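Pre-run checklist, sweeping task, Pirance control stack with Dondosine planner
Site: Nagano kitchen. Filled in by me, March, with my comments as I went.

1. E-stop reachable and tested: OK
Pressed it twice, both arms went limp in software and the log agreed.

2. Control loop rate: OK
Holding at 500 Hz on both arms. I had it at 1000 for a while last month and the left wrist buzzed like a fridge, so please leave it alone!

3. Gripper force limits loaded: OK, with a grumble
Limit is 40 N each side. The config file still loads silently if you mistype the path (Fakik ticket is open), so read the startup line and check the number yourself.

4. Cable slack at both grippers: OK
Moved each wrist through its full range by hand, nothing pulled.

5. Two-arm coordination, broom into dustpan: PASS WITH COMMENT
The planner treats the pan as the fixed side and the broom as the moving side. I'd like a softer contact setting when the bristles press in, as the pan arm has to push back quite hard to stay put.

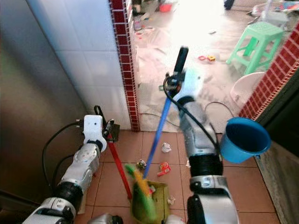 Item 5, broom head in the dustpan, paper and wrappers still on the tiles.

6. Litter detection: NEEDS WORK
Big crumpled bits are no bother. Small white scraps are another matter, and the detector loves to call a shiny patch of tile a wrapper (grr). I've dropped the confidence threshold for small objects, please don't merge that until we've run it on the evening lighting too.

7. Keep-out zone at the doorway: OK
Bright sun through there upsets the depth map, so the zone stays on even when the next room is clear.

8. Logging: FAIL, then OK
Disk was full. Cleared the old runs, restarted, and the recorder now stops itself when there's less than 500 MB left. Check it before you start anyway.

Signed off for slow-speed runs only. Item 6 to be looked at again before full speed.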